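Towels and linens: what we need, and how to sort them

The linen shelves at the Coelho Street house were restocked in March, and thanks are due to everyone who carried bags up the stairs. We now have 476 hand towels, which should last through the summer. We are still short of bath towels and would like more of them before the next families move in.

A few notes for those who help with sorting. Please wash everything before you bring it, even if it is new. Skip the fabric softener – it leaves a coating on the fibers and the towels soak up less water. Dry them all the way through, as the upstairs closet has no vent and a damp stack will smell within 2 days.

Torn or badly stained pieces go in the rag bin by the back door. Vaughan Ashby picks up the rags and takes them to the animal shelter in Postness, so nothing is wasted.

Sorting takes place at 3 in the afternoon in the laundry room. Park on the side street if you can. The front spaces are kept for the residents.

Thick towels need a little more care than thin ones. Wash them in small loads and shake each one out before it goes in the dryer. A plush, fuzzy towel like the cream one over the lavender basin takes up a lot of shelf room when it is bunched, so fold it in thirds the long way and then roll it from one end. Rolled towels go on the lower shelves, flat ones above.
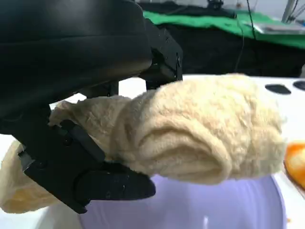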